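Flukmont: Frequently Asked Questions About the Filming

Last updated August 12, 2025

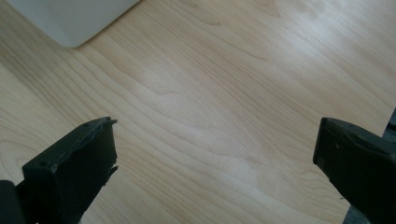 Glenys Hapeta wants to know whether the village is going to be closed off like it was for the pirate thing, and if so, could somebody please tell the bread van this time. Most of the questions we get are some version of hers, so the pirate thing has been borne in mind throughout.

What is being filmed?

Flukmont, a six-part television drama about a family of lighthouse engineers who dislike each other. It is made by Enine, who also made Trotari, the one with the submarine. The harbour, the chapel steps and the upper half of Fore Street will be playing a fishing port in 1911. The lower half of Fore Street has the chip shop on it and will be playing nothing.

Is it based on a book?

Yes, a long one. The library has two copies and a waiting list. The director, Sixten Engebretsen, has said the series is "loosely faithful", so reading it may not help.

Who is in it?

We've been asked not to publish the cast list until the production company does. We are aware that the cast list is on the noticeboard outside the butcher's.

When does filming start?

The art department arrives first, to take down the satellite dishes and put up some gas lamps. Filming proper begins in September and carries on for three weeks, weather permitting. If the weather is good there may be a delay, as the script calls for drizzle. Rain machines are on order.

Will the roads be shut?

Harbour Road will be shut to traffic between 7am and 6pm on filming days. Fore Street will be held for a few minutes at a time while the cameras are rolling, then opened again. Residents with a pass will be let through between takes. A pass looks like a green card with your house number on it, and you do need to have it with you. Telling the marshal that you've lived here all your life is not a pass, though several of you are planning to try it.

Can I still get to the beach?

Yes, by the coast path and the steps behind the lifeboat station. There are 40 parking spaces in the top field for anyone who normally leaves a car on the quay. The field has a slope to it. Handbrakes, please.

I live on the upper half of Fore Street. What will they do to my house?

Very little, and only the outside. Modern door numbers and letterboxes will be covered over, and some front doors will be painted a period brown and then painted back. You should have had a form about this. If your door is already brown, Kerstin Bråten in the art department would still like to hear from you, as there are apparently several browns and yours may be the wrong one.

Do I get paid?

Households whose frontage is being used will receive a location fee of 400 pounds, paid after the last day of filming. Shops that have to close for a whole day are dealt with separately. Being able to see the cameras from your bathroom does not count as frontage.

Can I be an extra?

Quite possibly. They need 50 villagers, mostly for the funeral in episode two and the riot in episode four. The open call is in the church hall and you should bring a recent photograph and your collar size. No acting experience is needed, and the casting assistant, Tibor Fülöp, has hinted that too much of it can be a difficulty.

Men who are willing to grow a beard should start now. Anyone with highlights, visible tattoos or a very good set of teeth may be placed towards the back.

Can my dog be an extra?

They have a dog. The dog is called Boström and has its own trailer. We have passed on the names of the other 11 dogs anyway.

May I watch?

From behind the rope at the top of the slipway, yes. Please switch phones to silent and don't take photographs during a take. If you are asked to stop eating crisps, it's the sound recordist, Shih-chieh Man, doing the asking, and the microphones are better than you'd think.

Will there be noise at night?

There are two night shoots, both on the harbour wall and both finishing by 2am. One involves a maroon being let off. It will be loud, it will be let off more than once, and it does not mean a boat is in trouble. Lifeboat crew have been told. Cats have not.

What happened with the pirate thing?

A cannon was left pointing at the post office over a bank holiday. It was never loaded. Enine had no part in it and would like that made clear.

When will it be on television?

Next year, probably in the winter. There is talk of a screening in the church hall – bring a cushion.

Who do I complain to?

The location office is above the sailing club, and is open on filming days from 8am. For anything out of hours, dial extension 483 from the club phone and leave a message. Please say your name first and the complaint second. Last time there were a good many that did it the other way round and ran out of tape.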